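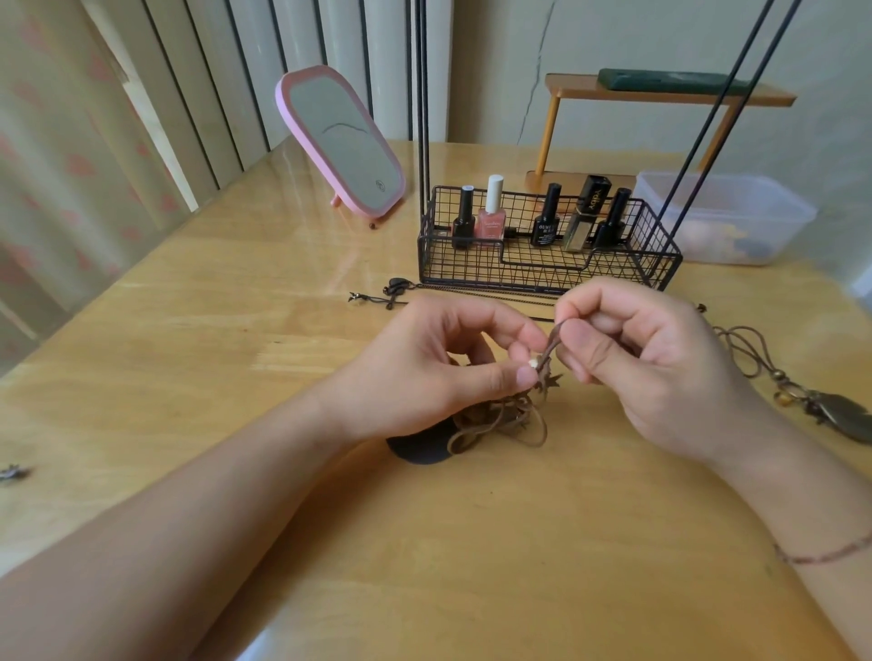

The summer swap table is back, and we couldn't be happier about it! For those of you who are new to the neighborhood (and there are quite a few of you this year -- welcome!), the swap runs all through July in the front room of the Softić building, and the idea is as simple as it sounds. You bring things you no longer wear or use, you take home things you like, and no money changes hands.

Last summer 285 of you came through the door at one time or another, which made for some very cozy afternoons. Olga Soler has asked me to say that the door by the bike rack sticks in the heat, so please give it a good push and don't assume we're closed. We open at 10 in the morning and start packing up in the late afternoon, or whenever the lemonade runs out.

Clothes are always welcome, and so are books, puzzles with all their pieces, kitchen things, and garden pots. Please wash the clothes first. We'd rather not take shoes this time, as we ended up with far too many singles, and I still have a bag of them in my hall closet if anyone is missing a left sandal.

The small things get their own corner again. Aishwarya Varma is looking after jewelry, scarves, and anything else that likes to tangle, and she would love it if you'd put necklaces in separate envelopes before you bring them. 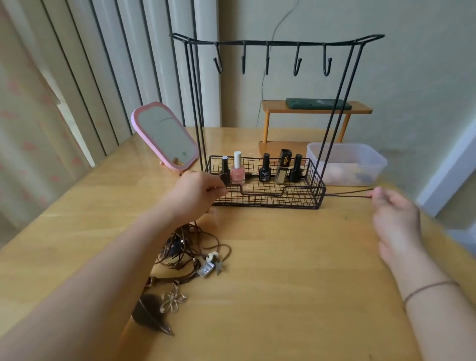 A black wire stand with five hooks and a basket below.

We could use a few more hands for sorting, mostly in the first week. Two hours is plenty, and you can bring the kids along. Borislav Stojanović has the sign-up sheet, or you can leave a note in the mailbox marked 30, just inside the entrance.

Whatever is left at the end of the month gets boxed up and passed along to the fall rummage sale, so nothing goes to waste. And if you took home a blue casserole dish last year and it came without its lid -- Drita Babić has found the lid! She'll have it with her every morning.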